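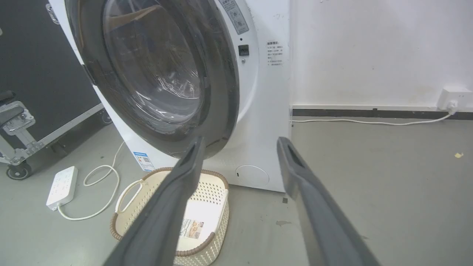 Workshop > Notebook > Weaving and dyeing

5 min read

Filed under: Wool, Madder, Sampling

23/08/2024

Ikidstead, back bench. Continuing with the Clamach blanket cloth and the madder samples for it.

Cut the second Clamach length off the loom first thing. Reed width 135 cm, same as the first length. The Virkby yarn behaved better than in June. Far fewer broken ends, and the ones I did get were all on the left side, in the same narrow group, so I think that's a rough dent in the reed and nothing to do with the yarn. Ran a bit of cotton thread through the dents there and it snagged on one. Marked the dent with tape. Will polish it before the next warp goes on.

Off the loom and left flat overnight on the last length, the width came in to 127 cm with no washing at all. That's more draw-in than I planned for. Possible causes: I wasn't moving the temple often enough, or the weft angle was too flat. I moved the temple every inch on this second length and the edges look straighter, but I haven't measured it at rest yet. Do that before anything gets wet.

Mending: two floats near the start, one long one in the third repeat of the twill where a shaft didn't lift. Needle-wove all of them from the back. The long one shows a little if the cloth is held up to the window. It should close up in finishing. If it doesn't, that end becomes the underside of the fold.

Madder

Mordanted the skeins in alum and cream of tartar, same recipe as the June batch, and let them cool in the pot. Chopped root, soaked, not the powder. The powder gets into the yarn and we were still shaking it out of the June skeins weeks later.

Three baths:

Bath A -- tap water, heat brought up slowly and held low. Good brick red, even all the way through the skein. Closest to what the Buenaventura order asks for.

Bath B -- same, with a little chalk added. Redder, less orange. I like this one more than A but it's probably too strong next to the gray.

Bath C -- let it get too hot while I was winding bobbins. Brown. Kept the skein and labeled it, as it's a decent brown and somebody will ask how we got it.

Second dip in the leftover liquor from A gave a soft coral. Third dip was hardly worth the gas. Didn't bother with a fourth.

Ties: use cotton and keep them loose. One skein from B has a pale band where the tie was too tight. It can go for bobbin waste or fringe.

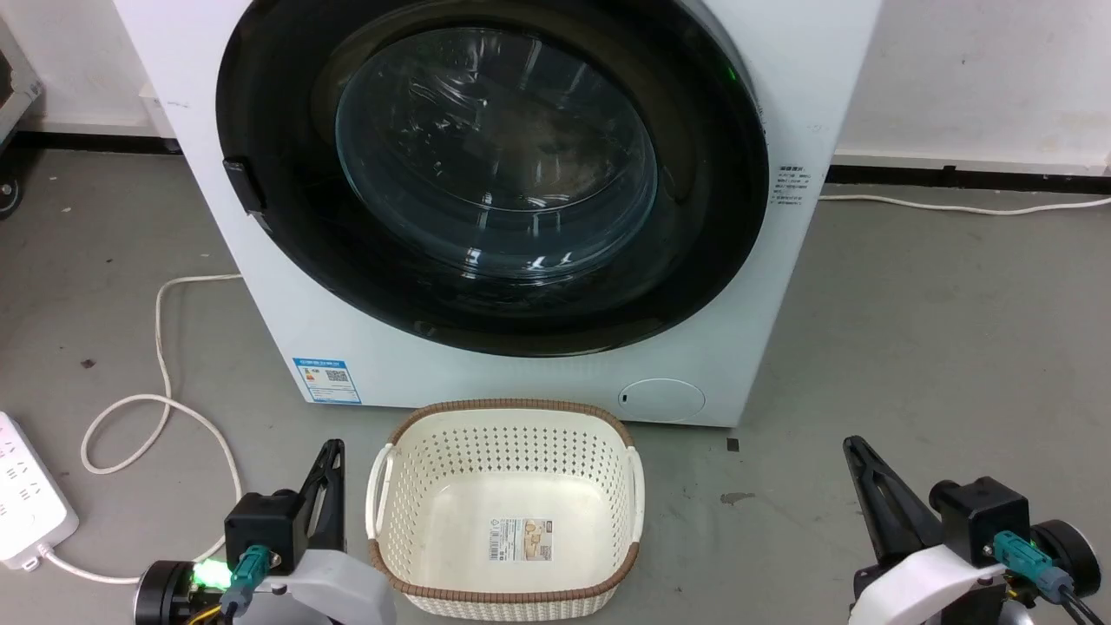 Front loader, white wall side.

Wash tests

Small squares only at this stage, cut from the end of the first length where the sett was off anyway. Overlocked the edges and put a line of white basting thread down each one so I can see any bleeding. Label every square on cotton tape with laundry pen. Paper tags are useless for this and I don't know why there was still a box of them in the drawer.

Still to decide is how far to take the finish. The Buenaventura people want it soft but they also want the twill line to stay visible, and those two pull against each other with this yarn. The June samples that everyone liked by hand had lost nearly all of the diagonal. I'd go for a lighter finish, then brush one side. Will make up one square each way and send both, without saying which I prefer.

Hand-finished one square in the sink for comparison. Warm water, plain soap, working it in both directions, rinsed at the same temperature. It came up a little fuzzy after twelve minutes and the line was still there. Stopped at that point.

Hand rinse of Bath A yarn: first rinse pink, second nearly clear, white basting thread unchanged. Bath B gave off more color and wanted another rinse. Didn't test C.

Sett

Current Clamach sett is 12 ends per inch. Looks right on the loom, looks slightly open off it. Tried counting it on the mended piece with the glass and it's closer now that the tension is off, as you'd expect. I was tempted to go tighter for the next warp but the handle is good and a tighter cloth won't full evenly. Leave it alone until the squares are dry and measured.

Yarn stock

Virkby gray: enough for one more full length plus fringe, if the waste is no worse than this time. Virkby natural: getting low, and what's left is from two dye-house lots that don't match in daylight. Keep the lots on separate shelves. The newer one is creamier. Don't mix them in a warp. In the weft you could alternate shuttles and get away with it.

Need to order more root as well. What's in the tin will do one small bath.

Shuttle with the green band has a chip on the nose again. Sanded and waxed, but it will do it again if it keeps getting dropped on the concrete. Mat under the bench has slid back toward the wall, pull it out before weaving.

To do
- width of second length at rest, three places
- polish the marked dent
- weigh the A and B skeins dry
- write up Bath B amounts on a card, the ones on the lid are smudged
- brush one square, leave one plain
- ask Buenaventura whether the stripe goes on one end or both. Their drawing shows one, the message says both
- order alum with the madder

Window on the dye side left open a crack for the steam. Pots A and B rinsed, C is still soaking.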